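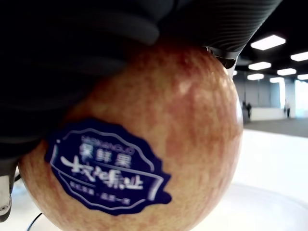 Since the last report the Tiladine endurance programme has completed 3,124 km of running at Grollberg, most of it in the right direction. Solène Marchal did the bulk of the driving, with Fabrice Lemaire taking the night stints on the grounds that he doesn't sleep anyway. Catering remains within budget, the crew having been moved on to apples, red and yellow ones with plenty of freckles, and morale is holding up better than the menu deserves.

The June test ended after 497 laps with a gearbox failure. Haslinger have sent a revised casing and a long letter explaining that the old one was fine. Noelia Vidal has fitted the first and filed the second.

Spending is 18 per cent over plan on tyres and under plan on trophies. We still need 2 sets of brake discs before the Gerska round, and would be grateful for a decision on the second instalment before the entry deadline.

Sylvain Besnard, team manager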